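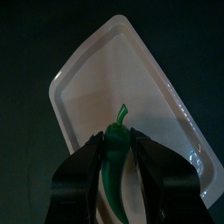 Green chili peppers: common questions

How should I store fresh green chilies?
Keep them whole, dry and in the fridge. A paper towel in the bottom of the container takes up moisture and should be changed when it feels damp. Leave the stems on until you are ready to cook.

Do I need to wash them first?
Wash them right before use. If you bought them from our stall at Femthorpe, give them a rinse under cold water even if they look clean.

What kind of tray works for sorting?
A shallow plastic tray with a raised rim is fine. We use white ones at Griltitz, as a soft spot or a split in the skin is easier to see against a pale floor. Avoid deep tubs - the peppers at the bottom get bruised.

How do I tell if a pepper is fresh?
Look for glossy skin and a firm feel from end to end. Wrinkles mean it has lost water. A wrinkled pepper can still go into a cooked sauce, but throw out anything slimy or moldy.

Some of mine turned red. Are they spoiled?
No. Many green chilies redden as they ripen. They usually taste a little sweeter and can be used the same way.

Can I freeze them?
Yes. Wash and dry them well, spread them in one layer on a tray, and freeze until hard. Then move them to a bag and press out the air. They will be soft once thawed, so plan on cooking with them. You can slice them while they are still frozen.

How are your packs sold?
By weight, in 100 gram packs. Sizes vary through the season, so the number of peppers in a pack varies too. Kitchens that want a larger amount can order a box of 4 packs.

My hands burn after cutting chilies. What helps?
Rub them with a little cooking oil, then wash with dish soap and repeat. Keep your hands away from your eyes. Thin kitchen gloves prevent most of the trouble, and the board and knife should be washed with soap as well.

Should I take the seeds out?
That depends on how hot you want the dish. Most of the heat is in the pale inner ribs, so scrape those out along with the seeds for a milder result.

Who do I contact about a damaged pack?
Write to Ilham Gaber in the order office and include your order number. For wholesale orders, ask for Alun Eynon. The phone is answered until 4 p.m.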